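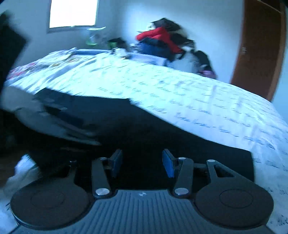
The squiggle duvet, with the pile still up at the head of the bed.

August 22, 2021

So the squiggle duvet is back on the bed and I am so happy about it! It spent the whole summer up in the top of the hall closet while I slept under a sheet and complained about the heat, and then last night I woke up at who knows what hour with cold feet (in August!) and that was that. I got it down before breakfast. White with the little dark blue dashes all over it, and I had completely forgotten how much I like those dashes. They look like somebody was trying out a pen.

I bought that cover at the Grirkari outlet in May, the same trip where Nadiia talked me out of the mustard one. She was right about the mustard. I don't tell her that too often.

Getting the duvet into the cover was the usual wrestling match. Orest swears by the thing where you turn the cover inside out and roll the whole business up like a burrito, and he has shown me twice, and I still can't do it. I end up with a burrito and no duvet in it. So I did it my way, meaning I crawled inside with a corner in each hand and came out with my hair standing straight up. Took forever. One corner is still bunched and I have decided to live with it.

The big job today was supposed to be the pile. Clothes and bags, bags and clothes, all heaped up at the head of the bed against the wall where the pillows ought to be the star of the show. It started as the stuff from the Barkdale weekend. Then I put my laundry on it, then the things I tried on for Stepan's dinner and didn't wear, then the bag I was going to use for the things I was going to give away, which I suppose is a funny thing to give up on halfway. Every night it gets moved to the chair and every morning it gets moved back. The pile has a better commute than I do.

I did make a start. I found my gray cardigan, which I had blamed Pylyp for losing - I owe him an apology and probably a pie. Found three socks, none of them related. Found the receipt from the shoe place, two days too late to use it, of course. And at the bottom of the green tote there was a paperback I borrowed from Bohdan so long ago that I went and bought my own copy. I read it standing up for a good half hour with one arm in the cardigan, and that was about the end of the sorting for the morning.

After lunch I got serious again and tried the system Mom uses, where you take everything that hangs first and don't even look at the rest. It's a good system if you own enough hangers. I went around the apartment stealing them from coats. The coats are now lying on the couch, so I may have only moved the problem one room over, but the couch isn't where I sleep, so I'm counting it.

I want to get something to go under the bed, too. One of those flat boxes on wheels, for the winter sweaters. The base is so dark down there that anything I push under just disappears until I move house. Flurnum has a box I like but it's a hair too tall, I think, and I keep forgetting to measure. Writing it here so I remember: MEASURE THE GAP. Before going to the store this time, please.

The other thing I keep going back and forth on is whether to get plain pillowcases. I love a busy pattern, I always have, but Nadiia says my room looks like several people's rooms having an argument. Maybe plain white? Or that soft blue, to go with the dashes? Then again I'd get bored of plain by October. I'll probably do nothing and feel fine about it.

Stepan called around four to ask if I still had his overnight bag, and I said let me look, and I went and stood in front of the bed and said yes, very confidently, without having seen it. It has to be in there. He's coming by tomorrow after work, so there's my deadline.

Dinner was eggs on toast and the last of the Levchenko pickles, eaten sitting on the edge of the bed with a towel on my lap so I wouldn't get anything on the clean cover. I got one drop of pickle juice on it anyway. Small one! It's right beside a dash and I dabbed it, so we'll see in the morning.

Going to bed now. The rest of the pile is going on the chair.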